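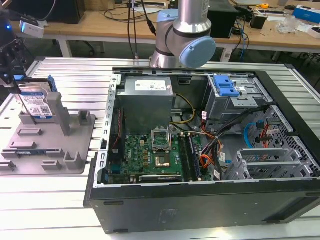 An open desktop tower lying on its side, with the power supply, motherboard and drive cage exposed. A hard disk drive stands upright in the tray to the left.

Computer case (tower)

Last updated 25 Oct 2021 by Maribeth Marquez
Search Nillow Search all articles Go

A tower is a type of desktop computer case that is taller than it is wide and is normally used standing upright. It holds the power supply, the motherboard, the drives and any expansion cards. For repair work it is usually laid flat with one side panel removed, so that the parts can be lifted out from above.

Layout

Most towers are built around a pressed metal chassis. The motherboard is screwed to a flat plate on one side. The power supply is a closed metal box fixed in a corner at the rear; in older designs this is the top corner, while many later cases put it at the bottom. Its label gives the voltages and the maximum current for each output. Yellow wires conventionally carry 12 volts, red wires 5 volts, orange wires 3.3 volts, and black wires are ground.

Drives sit in bays towards the front. In plainer cases they are held with screws. Many office machines use plastic clips or carriers instead, often coloured blue or green to show which parts can be released by hand. A carrier grips the drive and slides into the cage until it clicks.

Processor socket

The processor sits in a square socket on the motherboard. A metal bracket, closed with a lever, holds it in place. With the bracket raised and the socket empty, the contacts are easily damaged, and a plastic cover is fitted if the board is to be stored. Memory modules go into long parallel slots beside the socket and are held by a latch at one or both ends.

Hard disk drive

The common desktop hard disk is 3.5 inches in nominal width. Its label carries the model, capacity and serial number, usually with a barcode. SATA drives have two connectors, a narrow one for data and a wider one for power. Data cables are sold in several colours, which have no fixed meaning.

Dismantling

Repairers differ on the order of work. The Clesholm handbook, written by Relu Grecu, removes the drives first, then the expansion cards, memory and power supply, and leaves the motherboard until last. The mains lead is unplugged before the panel comes off. Screws are kept in separate pots, as drive screws and case screws often have different threads.

See also: Motherboard; Power supply unit; Drive bay

Shares 30 Comments 6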